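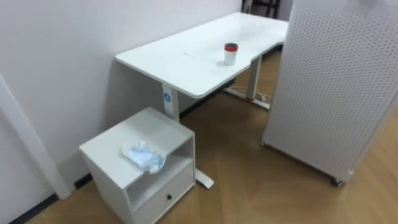 The fibre is fine and the meter must be wandering, according to Kavura support, who reached this view within minutes and without asking what the meter was. I'm less sure, so here I am.

The setup is a Kavura LED source, a 2 metre Stalach patch lead with a 600 micron core and SMA ends, and a Villey power meter. With everything left alone I read 175 microwatts, and it will sit there all morning looking pleased with itself. If I pick up the lead and put it down again in a slightly different curve, I get 166. Put it back more or less as it was and it comes back up, though never to quite the same number.

I'm supposed to be using this to check coloured filters, where a drop of that size is most of what I'm trying to measure. Is this a bad lead, a bad source, or do all fibres do this and the brochures are too polite to mention it?

Things I've already tried: cleaning both ends, swapping the lead end for end (same thing, slightly lower), and speaking to it firmly.

*asked by sma_nervosa*

---

**dim_but_steady**

Get a better lead. The cheap ones are rubbish.

> It wasn't cheap. I have the invoice and occasionally look at it. (sma_nervosa)

---

**cladding_mode**

All fibres with a big core do this to some degree, and yours is doing it a bit more than I'd like but well short of anything I'd send back.

An LED throws light out over a wide cone. A good deal of that goes into the fibre at steep angles, and the steep rays are only just being held in. Bend the lead and some of them leak out. Straighten it and they stay. Some light will also be travelling in the cladding, the outer layer round the core, and that lot gets lost at the first excuse. With a short lead there isn't enough length to shed it all before it reaches your meter, so you count it on some days and not on others.

In the order I'd try them:

1. Tape the lead down. I mean properly, along its whole length, in gentle curves. This costs nothing and gets you most of the way. People will spend a month's budget on a new source before they'll spend a roll of tape.
2. Look at the SMA connectors. They have no key, so the end can turn a little inside the socket when you tug the lead, and the gap can change too. Do them up finger tight, then tape the first stretch of cable next to each one so nothing pulls on it. Don't use a spanner.
3. Mix the light up before it gets to anything you care about. Wrap part of the lead a few times round something smooth and fat, then fix it there for good. You lose the weak rays once, on purpose, and your reading drops, but it drops to the same place each time. Check the smallest bend the maker allows before you start. A core that size is stiff, and it does not give much warning.
4. Take a reference reading before and after every filter. If the two don't agree, throw the filter reading away and have a biscuit.

Your "slightly lower" when you swapped ends is normal, by the way. The two ends are never polished quite alike.

To be fair to Kavura, you can rule the meter out quickly. Leave the fibre fixed and wiggle only the meter's own cable. If the number holds, it's the fibre, and you can write them a short and dignified email.

> Meter cable wiggled with some enthusiasm, number didn't budge. Have taped the lead down and it now changes by so little that I've stopped looking at the last digit. Email drafted. Less dignified than hoped. (sma_nervosa)

> Glad to hear it. Do the wrap as well if the filters are pale ones. (cladding_mode)

---

**old_ferrule**

Agree with all that, and one more to check: how far your filter holder is from the fibre end. The light spreads quickly once it leaves, and if the patch is bigger than the Villey's sensor you're measuring where it's aimed as much as how bright it is. Moving the lead shifts the pattern about, so part of it falls off the side. A lens after the fibre sorts it out, or just shove everything closer together.

We had a Quiroga spectrometer that was blamed for this for most of a winter. It went back to them in June and they returned it with a clean bill of health and a charge for postage.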